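# In praise of the boring gripper

I have spent most of November swapping fingers on a pair of robot arms, and I've come out of it with an opinion I'd like to defend: a plain two-finger gripper, well set up, deserves far more love than it gets. The clever ones are wonderful to look at. I own a soft one and I'm fond of it. But when Monday comes and there is shopping to be packed, I reach for the angular black fingers every single time.

Some background. Our little lab in Vernport tests manipulation hardware on household jobs, the dull ones that people would hand over gladly. We had three grippers to compare. The Drokton is a stiff parallel design with narrow fingers. The Basten has soft pads that curl round whatever they touch. The third was our own effort, named Kekana after the street we work on, and it sits somewhere between the two (it has rubber tips and a bit of spring in the knuckle). We put each one through 400 attempts, plus a few extras whenever an argument broke out, and ended up with 1,277 logged grasps. Fruit, bags, boxes, tools.

Fruit flattered everybody. Pick up an orange with the Basten and you will want to ring a friend, it's that pretty – the pads fold over the peel and the thing just rises. The Drokton does the same job with all the grace of a pair of pliers, but it does do it. If fruit were all we tested I'd have written a different essay, a shorter one, with more adjectives.

Then you get to carrier bags, and I love carrier bags. They have no shape worth speaking of. They slump, they crackle, they let light through in a way that makes a depth camera very unhappy, and the handle is never where it was a second ago. A bag asks for a pinch: two firm edges meeting on a thin bit of plastic and staying met.

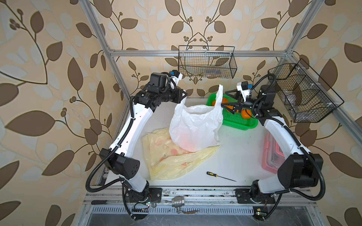

The soft pads struggled with that pinch for a reason I should have seen coming. They are made to spread a load, and a bag handle gives them nothing to spread it over, so the film slides along the pad and out of the side. The Kekana did better, and on a good day I could talk myself into believing in it. The narrow fingers simply closed. You could watch the handle come up, and that left the other arm free to think about the opening.

That matters more than the raw score. With two arms, the first grasp is a promise to the second. If the holding hand lets the bag creep, the other hand is aiming at a target that's moving for no good reason, and no amount of clever planning makes up for it. My colleague Yolandi Matlala put it better than I can: she said she'd take a dull hand that stays put over a brilliant one that fidgets. She had just watched the Basten drop the same bag 5 times running, so she was in the mood to say it.

I should be fair to the other side. Stiff fingers are unforgiving. Come in at a poor angle and they'll shove the bag across the table, or catch two layers when you wanted one. They bruise soft fruit if you're lazy about the force limit, and I was lazy about it for a whole afternoon. It took 31 tries to find a closing speed that I liked for thin plastic, and the number that works for bags is useless for a screwdriver. Compliance covers for sloppy control, and there are plenty of jobs where that's exactly what you want to pay for.

Still, I think we've got into the habit of asking hardware to be clever so that we don't have to be careful. A simple gripper shows you your mistakes straight away. The camera offset is wrong? You'll miss the handle. Is there slack in the wrist? Same again. I learnt more about our calibration in two days of bag handles than in a month of lifting neat wooden blocks, and I enjoyed it more too – there is real suspense in a bag.

So if you're choosing your first gripper for a two-arm setup, my advice is to start with the plain one and spend the money you save on a better wrist camera. Tape a bit of rubber inside the fingers if you must. Try it on the flimsiest thing in your kitchen before you try it on anything solid.

We'll be doing knotted bags next, and I already suspect the Kekana has a chance there. I've ordered more rubber tips.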